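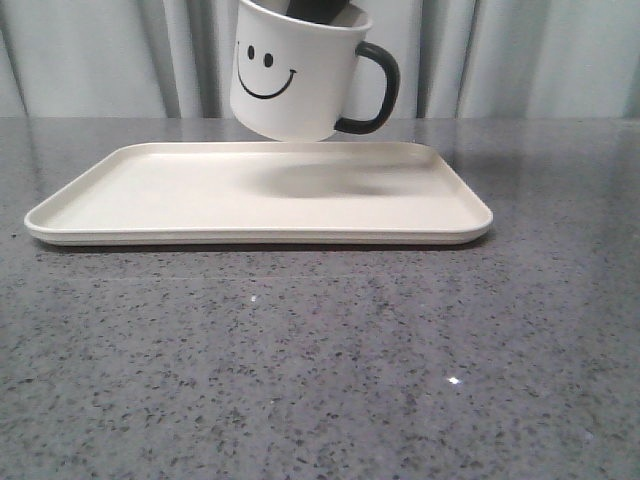

4 min read
Print | E-mail this story

Ask the woman who runs the test kitchen at Gavach when a machine will do her dishes for her, and she laughs for quite a while before she answers.

"My mother asks me that every Thanksgiving," she says. "I tell her five years. I told her five years the last time, too."

She came to the work from hotel catering, where she managed a dish room at the Strickland and saw, by her own count, every way a cup can be broken. Mugs are what she likes to talk about – mugs, and how much people know about them without knowing they know it. "You pick one up by the handle, or the rim, or you stick your fingers inside if it's dirty and you're in a hurry. You don't stop and think. For us every one of those is a separate piece of work."

Her team has logged 1,682 tries at moving a mug to or from a tray, and 242 of them went wrong somehow. She is fond of the failures and will happily describe them over coffee (mine came in a paper cup, I noticed). Letting go, she says, is harder than picking up. "Set it down a hair too early and you've got a drop. Too late and you're pushing it into the tray."

So could it clear a table after supper? "One kind of mug, good light, nobody's kid running through – sure, slowly. A real sink on a real Sunday? No. I still do mine by hand, and I kind of enjoy it."

Contact us | © Havamis | Back to top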